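Flalldale Colour Names – README

Welcome! Flalldale is a plain-text collection of the colour names people really use around the house and in the shed – rust, oatmeal, dishwater grey, that sort of thing. I started it in February with a notebook and a pile of old paint charts, and it has grown to 1223 names in 17 files, which still delights me.

Every line holds a name, a hex value, a short note and the initials of whoever sent it in. Spelling follows Canadian habits (grey, colour, mould), with other spellings kept in the "also" column. The files are UTF-8, tab-separated, and they open happily in any spreadsheet. 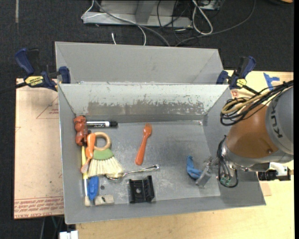
Can one name have more than one hex value?
Up to three are allowed, listed from lightest to darkest, and the first is the one the search script returns.

The hex values are matched by eye, so please don't mix house paint from them! "Putty" alone set off a wonderful argument between two contributors, and both versions are in there. The browns are in great shape. The greens are patchy, especially anything near olive, and I'd love help with those.

New in this release: 23 names from the Setiawan list, mostly yarn colours, plus a fix for the sort order in pinks.tsv. The Grarer names are still waiting on notes.

To add a name, edit the right file and send it over. Keep notes under 50 characters – "like weak tea" is perfect.

Contact: Endang Saragih, Hirnar | © Flalldale, October 26, 2023 | Back to top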